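Saturday, December 2, 2023

**Weaving workshop – dye and soak trials, willow batch 16**

Present: A. Gbeho, C. Korletey. Entry written by A. Gbeho.

The second half of the Nolby willow was placed in the long trough at opening. Bundles were weighted with the slate bars and covered. The first half, soaked under the earlier schedule, was removed and wrapped in damp sacking. Rods from the outer bundles bent cleanly around the 25 mm former. Those from the center of the stack cracked at the butt end and were returned to the trough.

Cecilia Korletey repeated the walnut bath using the Pelkonen mordant at half strength. The color is weaker than on the January samples and is uneven along the rod. The likely cause is residual bark, as this lot was stripped by hand – the machine remains out of service pending a part from Wimport (order 3604). 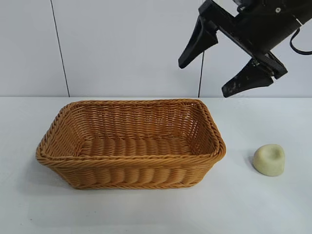

*Twisted braided border on a rectangular basket, synthetic rattan or wicker.*

Border work for the spring course was discussed. Afia Akolgo has asked that students begin with a plain trac border and proceed to the braid only when the corners hold their shape. It was agreed that the course sheet will be revised accordingly. The present sheet gives the length of the border stakes incorrectly in step 4; the figure should read 652 mm. Colleagues holding printed copies are requested to correct them by hand.

The humidity gauge in the store was found to read high when compared with the office gauge. Readings in this notebook since the last calibration should be treated with caution. Boglárka Halász has been notified.

Outstanding:

- Re-test center bundles on the former after a further night in the trough.
- Strip one control bundle completely and repeat the walnut bath.
- Return the Vinalitz bodkins – two handles are split.
- Afia Aryee to confirm the trough room booking for January.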